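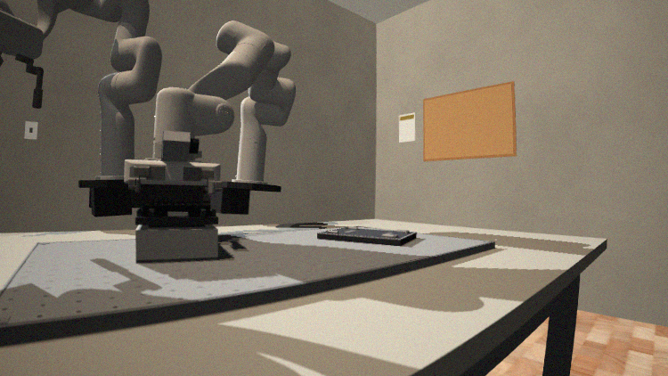 4.2 How casting rumors travel among fans

When we first sat down with the posts from the Zwane forum, we expected a fairly simple story, in which a rumor about a returning actor appears, gets shared, and then fades once the studio speaks up. What we found was a good deal messier and, we think, a good deal more interesting. Of the 1640 posts we collected on the superhero series Mirham, only a small share dealt with whether the rumor was true. Most of them were taken up with a different matter altogether, namely who had said it first and whether that person had been right before.

Readers who have spent time on boards of this kind will know the pattern well. Someone brings up an old prediction, someone else remembers it differently, and before long the thread is a friendly (and sometimes less than friendly) review of a stranger's track record going back several films. We came to call these stretches "scorekeeping talk," a name that Wai-kit Chu suggested during coding and that stuck with all of us. Scorekeeping talk was most common in the first 48 hours after a rumor was posted, and it came back strongly whenever a trailer or a casting notice gave fans something new to measure the old claims against.

The interviews helped us a great deal in making sense of this. Rafsan Liyanage spoke with six longtime members of the forum in February, and their answers were more generous toward rumor channels than we had guessed they would be. One member told him that she had stopped caring whether the villain from the second Mirham film was really coming back, and that what she enjoyed was "the week of arguing about it." Another said he kept his own list of claims in a notebook — he was a little shy about this — and had given up on two channels entirely after the business with the reshoots.

We should say a word here about the difference between Mirham and Jivham, the smaller of our two cases. Jivham has one director, a short run of films, and a fan base that mostly gathers on a single board, where we found 300 posts that met our criteria. Scorekeeping talk did turn up there, but it was gentler and tended to be about plot details. Alois Aigner has argued in our meetings that this comes down to the size of the cast, and that a series with few departed actors gives people few returns to hope for. Nimal Gunawardena puts more weight on the moderators, who close duplicate threads quickly. We have left both readings in, as our data cannot settle the matter, and we take it up again in Section 5.

Figure 4. Computer rendering of two white robot arms on a black mounting platform.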